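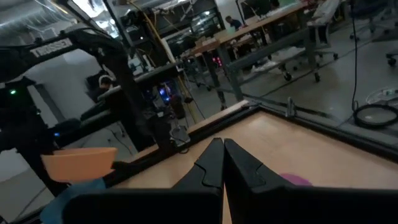
*Wrist view, fingers closed over the tabletop.*

# Rallden Bowls: recording rules

We're really happy to share this one! Rallden holds 3585 episodes of two-arm tabletop work with colored bowls and cups, all recorded under one set of house rules.

## Before recording

- Check that both grippers close fully.
- Keep hands outside the table rails while the arms are powered.
- Stop after every 100 episodes and go over the cables.
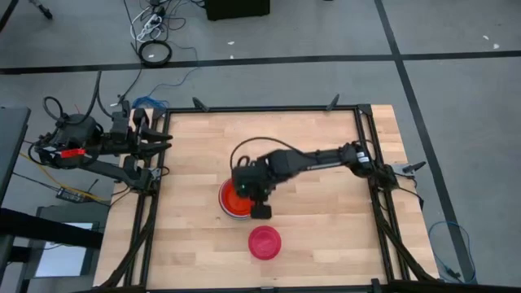

*Overhead view: one arm over the orange bowl, the other folded at the side.*

## Labels

Name objects by color first, then shape — "pink bowl", never "bowl 2".
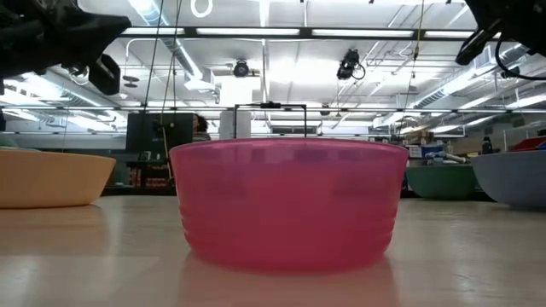

If two labelers disagree on a color, keep both answers in the `notes` field. Those disagreements are great material for anyone testing language prompts!

## Wrist streams

Blurred backgrounds are fine. Reject an episode only if the fingertips are out of focus.

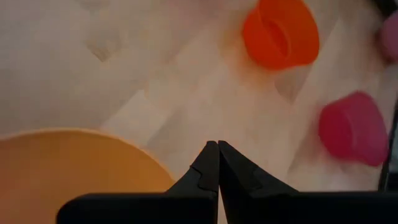

*Wrist view: sharp fingertips, soft background.*

Rule changes go to Shireen Swanepoel — suggestions are very welcome. Next revision: March.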